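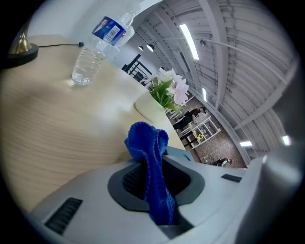

How to wipe down a wooden bedside or side table with a microfibre cloth

Posted 3/20/23 by Kha Kiều
Filed under: Small Jobs

I grew up with a drawer full of old vests cut into squares, and for years that was all I ever dusted with. They were perfectly good for windows and not much else, as it happens, and when I moved into the flat in Pokcombe and had pale wooden tops in nearly every room I finally bought a pack of proper microfibre cloths. I've been fond of them ever since, probably more than a person should be. This is how I do a small table, the sort that has a lamp on it and a drink and a wire or two, and it takes me about 5 minutes if I don't stop to read whatever was lying there.

What you need

Two microfibre cloths, one for damp and one for dry
A bowl with 250 ml of lukewarm water
One small drop of washing-up liquid
A cotton bud for the fiddly bits

Step 1. Clear what moves easily

Take off the glasses, books, water bottles and hair grips. Do check that bottle caps are screwed down before you pick them up, and wipe the bottom of each bottle as you go. A plastic bottle that has been sweating all night will leave a ring, and it's a shame to put it straight back down on a clean top. I put everything on the bed on a tea towel, or on a chair if the bed is already made and I'm feeling proud of it.

Step 2. See to the lamp and its wire

Switch the lamp off at the wall and unplug it, then give the bulb time to cool. If the base is heavy, lift it with both hands and don't slide it, as grit trapped underneath will scratch. Wind any loose cable into a big easy loop and lay it to one side. I run a dry cloth along the length of the wire while I'm there – you'd be amazed at the fluff – but I keep water well away from plugs and connectors.

Step 3. Dust dry first

Shake the first cloth out of the window, then bunch it up loosely so there are plenty of soft folds, and go over the whole top in the direction of the grain. There's no need to press. Go right up to the edge and then along it, and down the side a little way too, where dust likes to sit.

Step 4. Go over it damp

Stir the drop of washing-up liquid into the water, dip the second cloth and wring it as hard as you can. Then wring it again. It should feel cool in the hand and leave no drips. Work from the back of the table to the front, one strip at a time, turning to a clean fold whenever the old one looks grey.

For a sticky patch, lay the folded cloth on it and count to 6 before wiping. My sister-in-law in Testen swears by a fingernail through the cloth, which does work on dried tea, though I'd be gentle with it on anything waxed or oiled.

Step 5. Dry and put back

Use a dry part of the first cloth to buff the top, again with the grain. Let it stand a few minutes with nothing on it. The cotton bud is for the seam where a lamp stem meets its base, especially if the stem is a brassy one that shows every speck. Then everything can go home again.

Looking after the cloths

Wash them at 40 degrees with a little ordinary liquid and no fabric softener, which coats the fibres and leaves them smearing. Keep them apart from towels or they'll pick up every bit of lint in the drum. Dark blue ones can lose a little colour in the first wash or two, so I do mine on their own until the water runs clear. Mine dry overnight on the radiator rail in November and in an hour or so on the line in summer.

If your table has been freshly oiled, leave out step 4 for the first few weeks and just dust it.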